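Before You Sign: An Equipment Buyer on What Robot Arms Cost After the Invoice

The purchasing manager at Mirnine has a spreadsheet she will not email to anyone. She turned her laptop around on the desk so I could read it, and kept one hand on the lid.

Mirnine runs shared kitchens and dish rooms for office buildings. Three vendors have pitched the company on robot arms for clearing, sorting and stacking tableware. She has been asked to put a number in next year's budget, and she doesn't want to.

"Everybody asks me what an arm costs," she said. "I can tell you what an arm costs. It's on the quote. What I can't get is what it costs on a Thursday afternoon when it has stopped and there are 400 plates waiting."

The quotes came from Sketimside, Skedix and a smaller integrator called Giáp. She asked me not to print the totals, which are still being negotiated, but she was happy to talk about what had been left out of them. Sketimside priced the arm and the controller on page one. The gripper was on page four, under options.

"An option," she said. "I wrote back and asked what the arm would do without it. They said it depends on the customer's application. My application is picking things up."

Giáp included the gripper and left out the mounting, the floor work and the electrician. Skedix had everything in one figure, which she liked until she read the service terms. Support was remote only for the first 72 hours after a fault, and an on-site visit after that was billed by the hour, travel included. 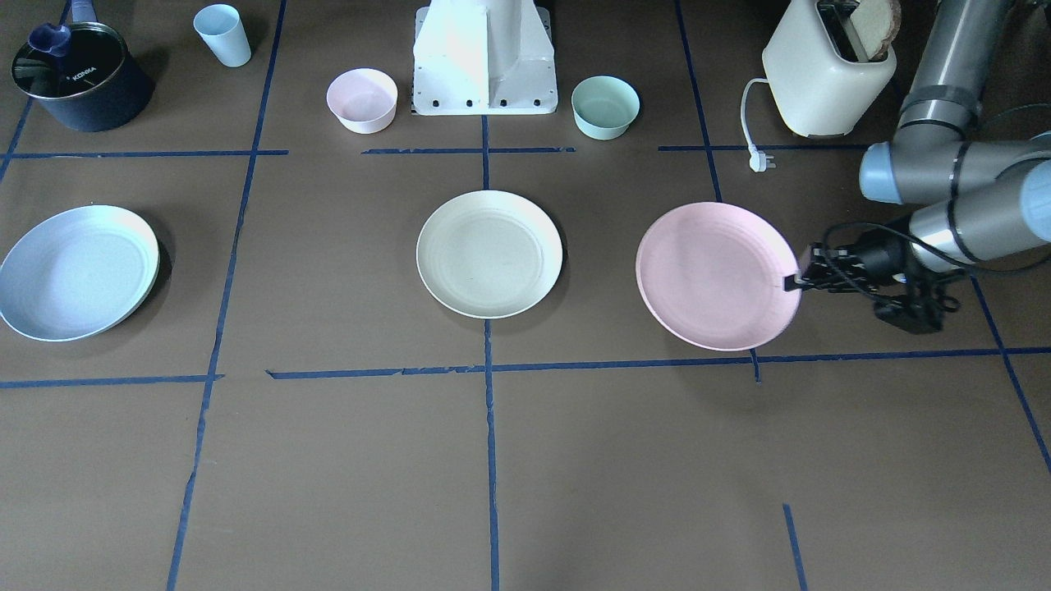 Test conditions are where she has become hardest to please. She has sat through demonstrations from all three firms and now asks for the same thing before each one: a written list of the objects, where they start and who put them there. She has no quarrel with a simple setup as a first step. A plate lying by itself in a taped-off section, with a gripper closing on its rim, tells her that the arm can reach a plate and get its fingers on the edge. "Fine. Good. Now show me a bus tub," she said. "My plates come in nested, with a fork between them and half a napkin. There's no blue tape in a bus tub." She has also started asking how much spare room each layout assumes, because bare work surface is rent as far as she is concerned, and the dish room at her busiest building doesn't have any.

I asked whether that was unfair to the vendors, who have to begin somewhere.

"They can begin wherever they want," she said. "They can't begin there and invoice me for the end."

Her own trial plan runs to two pages. It calls for 90 days on site, with Mirnine's own dishes and Mirnine's own staff, and payment held back until the last day. One vendor agreed to the length and refused the holdback. Another agreed to the holdback if Mirnine would buy new plates from an approved list.

"So now the robot comes with dishes," she said. She had priced those too. The plates on the list cost more than the ones she buys now, and she would need enough for 169 tenants in the smallest building alone, plus breakage.

Labor is the line the sales decks lean on, and it is the line she trusts least. Every presentation she has seen takes a full dishwasher's wage out of the budget in the first month. In her version of the spreadsheet the wage stays in for the whole first year. Somebody has to load the arm's station, wipe it down, and fish out whatever it dropped. She expects that person to be the dishwasher, possibly on a higher wage after training.

"If I'm wrong, I look like a genius at the end of the year," she said. "If they're wrong, I've laid off the person who knew where the drain key was."

Did she think the arms would ever be worth buying? She took a while over that one. Two of the three systems had impressed her more than she expected, she said, mainly in how gently they handled things. She had gone in braced for chipped rims. Her doubts are about speed, service and the small print, and she thinks at least the service could be fixed by a vendor willing to keep a technician within driving distance.

For other buyers, she suggested getting the gripper price in writing, along with the price of replacement fingers and how long they take to ship. She would ask who owns the setup files if the contract ends. And she would ask for the phone number of a customer past the first year. So far she has asked all three firms for one. Sketimside sent a brochure, Giáp said its oldest installation was still in its first year, and Skedix has promised to get back to her.

The budget is due in November. When I left, the cell marked "robot" still had a question mark in it.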